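About Drullus

June
By Wumpini Aryee

Drullus looks after shared kitchens. We wash up, put away, wipe down and restock in offices, studios and a few rented halls. Our shop and training kitchen are on Brouwer Street, on the ground floor, with the door on the parking lot side.

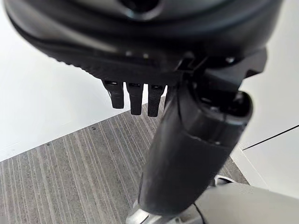
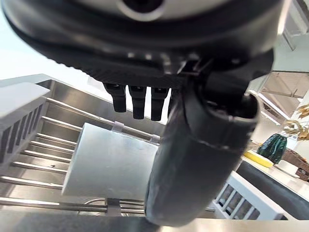
Do you wash cups by hand if the building has a dishwasher?

It depends on the cup. Plain white ones go in the machine. Anything with a metal rim, a glued handle or a hand-painted name gets washed by hand and dried on the rack. If you want everything done by hand, we can do that, and the visit is priced a little longer.

How we started

I worked for six years at Benano, a general cleaning firm that did whole floors at night. Kitchens were on the list, between the restrooms and the hallway, and they got the time that was left over. Most nights that meant the counter was wiped and the trash went out. The sink was usually full, and washing people's dishes was not in the contract, so the dishes stayed where they were and we cleaned around them.

A customer on one of those floors asked if somebody could come in just for the kitchen, at two in the afternoon, when it was at its worst. Benano didn't do daytime work. I asked if I could take it on myself and they were fine with it. That was the first Drullus job. It had one sink, one rack that was too small and a drawer of spoons that had been short for years. We still have that customer.

The second job came from the floor above, and then a law office across the street called. By the end of the first year I had stopped doing nights.

What a visit includes

A standard visit is one kitchen, once a day, on the days you choose. We empty the rack first. Then we gather cups and plates from the tables in the shared room, and we knock before going into meeting rooms. We don't go to desks unless it's in your agreement, and if it is, we only pick up what is clearly finished.

Washing goes glasses first, then cups, then flatware, then plates, then anything greasy. The water is changed before the greasy things and again if it needs it. Cups with coffee rings soak in baking soda and warm water while the plates are being done. We don't use scouring powder on cups or on steel basins.

After the dishes, the sink itself gets washed. This part is skipped more often than any other in office kitchens, and it makes the most difference to the smell of a room. The strainer comes out, the drain is brushed, the basin is washed with dish soap, rinsed and dried with a cloth. In areas with hard water we use diluted white vinegar on Thursday and rinse well. We brush with the grain of the steel.

Then counters, the outside of the microwave, the inside of the microwave, the refrigerator handle, the cabinet handles and the faucet. Floors are swept. We mop hard floors. If there is carpet next to the kitchen we vacuum the strip near the doorway, where crumbs get walked in, and blot any drips we find. We don't shampoo carpet and will tell you if we think it needs doing.

What a visit doesn't include

We don't clean out refrigerators on a daily visit. That is a separate visit and you have to tell your staff beforehand, in writing, with a date. We have been blamed for one lasagna and don't want to be blamed for another.

We don't descale coffee machines that are on a lease. The leasing company does it. We don't fix faucets or unclog pipes past the strainer, and we don't move anything heavier than one person can lift.

Racks

People are surprised by how much we have to say on racks, but a lot of the work comes down to them. A rack that is too small gets piled up, and things on the bottom of a pile stay wet. A rack that is too big takes over the counter, and then the clean dishes live there for good and the cabinet stays empty.

For most kitchens we recommend a metal rack. Wire ones with a coating are fine until the coating chips, and after that they leave rust marks. Plastic ones are light and easy to wash but go cloudy and collect a film in the corners. Stainless rods last the longest. Whatever you have, it needs to come off the counter or out of the basin once a week and be washed on both sides. The underside is where the slime is. If there are clips or feet on it, they come off too, if they're the kind that come off.

Cups should be set upside down at a slant so the water runs off the base. Set flat on a towel, they trap steam and smell stale by the next morning. A cup left on its side holds a spoonful of water in the belly, so we turn those over when we find them.

We sell two sizes of rack at the Brouwer Street shop and can bring one to try for a week.

How many cups does an office need?

We get asked this on nearly every first visit. An office with 100 people on the floor doesn't need 100 cups. In our experience 120 cups in the cabinet for a floor that size leads to 120 dirty cups by Wednesday, since there's always a clean one to take. We would start lower and see how it goes. If people bring their own, lower still.

Matching cups stack, and cups that stack fit in a standard cabinet. This is dull advice but it saves a shelf. We suggest plain white, straight sides, a handle big enough for a large hand, and a base without a deep ring, which holds water in the machine. Keep the odd ones on their own shelf so the stack doesn't lean.

The training kitchen

New staff spend 4 days in the training kitchen before they go to a customer. The first day is mostly sinks. There's a steel double basin, an older enamel one we took out of a house, and a small bar sink of the type you find in meeting rooms. Each one is cleaned a different way and people mix them up at first.

The second and third days are loading, hand washing, drying and putting away. We practice on real mixed dishes, donated or bought secondhand, with lids that don't match and a few things you shouldn't put in a machine. Chipped cups get set aside. A chip on the rim means the cup goes, whoever's it is, though at a customer's place we leave it on the side with a note and let you decide.

The last day is handover. We go over keys, alarms, where to put found items, and how to write in the kitchen book. Every kitchen we look after has a book, kept in the drawer nearest the sink. Our staff write down the time in and out, what ran low, and anything broken. You can write in it too. Some offices write a lot.

Offices can send people to the training kitchen as well. Several have sent a receptionist or an office manager for a half day, which covers machines, drains and setting up the cabinets. Up to 9 people fit in the room. Bring shoes that don't slip.

Supplies

We bring our own cloths, brushes, gloves and soap. Cloths are color sorted: blue for dishes, yellow for counters, gray for floors. They go home with us and are washed hot. We don't leave sponges. A sponge in a shared kitchen gets used on everything, and after three days it should be thrown away. If your staff want one, we'll supply brushes, which dry faster and can go in the machine.

Soap and dishwasher tablets come from Gemora, the wholesaler two doors down from us. We can order yours with ours and add it to the bill at the price we paid. The unscented kind is our default. Tell us if you'd like something else, or if somebody on the floor has an allergy we should know of.

Working with your night cleaners

Many of our customers have a night firm as well, and in a few buildings that firm is Benano. It works fine as long as it's written down who does what. Usually we take the dishes, sink, rack, cabinets and appliances, and they take the trash and floors. We're happy to meet with them once at the start. The thing that most often goes wrong is the dish towel, which both sides think the other is washing.

Prices and agreements

We come and look first, which is free and takes half an hour. You get a written price after that. It is based on the number of sinks, the number of people who use the kitchen and whether there's a machine. There's no minimum term. We ask for two weeks' notice to stop and one day's notice to skip a visit.

If something gets broken by us, we replace it with the same or pay for it. If it was somebody's favorite, we're sorry, and we'll look for one secondhand. We have had some luck with that.

Who you'll see

You'll have the same person on most days, and a second person who knows your kitchen for vacations and sick days. They wear a dark green apron with the Drullus name on the pocket. I do first visits myself and I stop in at each kitchen once a month, usually in the morning before the rack has been emptied.

The shop is open in the afternoon on weekdays. Bring a cup if you want to know whether it can go in the machine, and ask at the counter for the half-day sign-up sheet.

Last updated: June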